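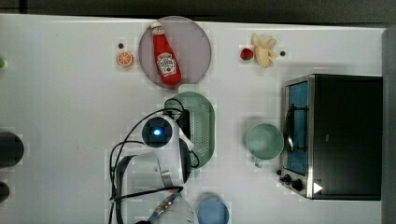

Perelo introduces the Portela mini pump

MORKHOLM, 30/04/2024 – Anyone who has stood at the side of a lane with a flat tyre and tired arms will know how long it can take to get rolling again, and it is with those riders very much in mind that Perelo is delighted to introduce the Portela, a hand pump that tucks neatly beside the bottle cage and is ready whenever it's needed.

The Portela takes the place of our much-loved Tuvau pump, which has been in the range for a good many years and still turns up on club runs all over the country (we do enjoy spotting them!). We have kept the fold-out handle that so many of you wrote to us about, and given it a longer stroke and a flexible hose that spares the valve from being tugged about as you pump.

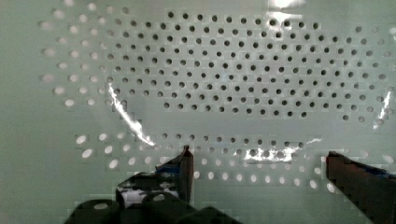
One pump for the whole shed

A small switch on the barrel moves between high volume, for mountain and family bikes, and high pressure, for narrower road tyres. The Portela will reach 100 psi, and the gauge on the hose is large enough to read without hunting for your glasses. It fits both Presta and Schrader valves with no loose parts to drop in the grass, and the whole thing weighs 100 g without its bracket.
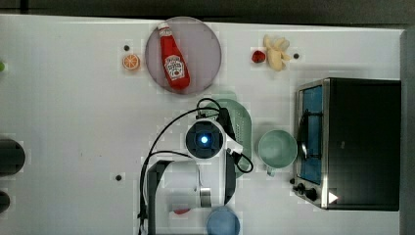
Made to be mended

We would much rather you kept your pump than bought another, so every seal and washer in the Portela can be replaced at home with an ordinary hex key. Spares will be sold by the same shops that stock the pump, and each one comes with a 3-year guarantee. If you are still happily using a Tuvau, please don't worry, as we shall go on supplying seals for that too.

The Portela goes on sale in June through 80 independent bicycle shops, in black or silver, with a frame bracket and strap in the box. Shops wishing to place an order, and journalists who would like a pump to try on their own rides, are warmly invited to get in touch with the Perelo press office in Morkholm.

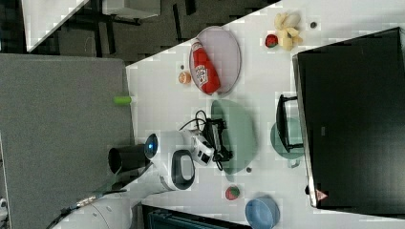 Kitchen items and toy foods on a white table, with a white robot arm.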